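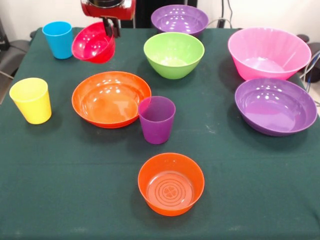

## Parkum, part two: we came, we got rained on, we finished fifth

28th July

So I promised a proper write-up of the Parkum beach handball weekend and then sat on it for ages, because my right shoulder was so sore that typing felt like a workout. It's better now. Mostly.

For anyone new: I play for Drederent, which is a grand name for a bunch of people who met at an indoor handball club and decided in June that sand couldn't be that different. It is very different! You can't dribble, you can't really run, and every time you land after a spin shot you get a mouthful of beach. I love it.

There were 12 teams this year, split into two groups, and we got put in with Plendberg. If you read last year's post you'll know how I feel about playing Plendberg. They're lovely people off the court (they lent us sunscreen both days) and completely merciless on it. Their goalkeeper comes sprinting up as the extra attacker every single time, scores for two points, and is back between the posts before you've figured out who was supposed to be marking her.

We opened against them and lost both sets. The first one was close, 16–14, and I had a wide open shot near the end that I put straight into the post. I've replayed it in the shower more times than I'd like to admit. The second set we don't need to talk about.

### The part where it got good

After lunch the rain came in sideways and the sand turned heavy, and for some reason that suited us. We stopped trying the fancy stuff and just passed quickly and shot low. We won the next match in two straight sets, then took the one after that in a shootout, which was my first shootout ever on sand. I went fourth. The keeper threw me a long ball from our end, I caught it on my fingertips, and it went in off the inside of the post. Same post as the morning, I'm pretty sure. We're even now.

Day two was the placement games. We lost to Rondonuwu in the quarterfinal, and they went on to win the whole tournament, so I'm filing that under respectable. They had a left-hander who could shoot from basically anywhere, and we never found a way to slow her down. Then we won our last two games and ended up fifth. Fifth! Last year we were second from the bottom and got a pity cheer at the closing ceremony.

### Odds and ends

- The organizers said 400 people came through over the two days, and it felt like all of them were in the taco line when I was.
- The new courts are so much better. Deeper sand, and the lines stay put when you dive on them.
- Please, please put the schedule up somewhere other than the one board by the parking lot. We nearly missed a warm-up because of it.
- Sand socks. I resisted for a whole season because they look silly – I was wrong. Get the sand socks.
- The raffle raised $1,393 for the junior teams, and I won nothing, as usual.

We've got 4 weeks until the next one, and the plan is to practice goalkeeper attacks until they stop being a comedy routine. I'd also like us to have a set play that works more than once. Right now we've got one with a very long name, and half the team runs it in the wrong direction.

If you play anywhere near us and fancy a friendly before then, leave a comment. We can bring the goals, the ball pump works again, and we still have a lot of leftover granola bars from Parkum.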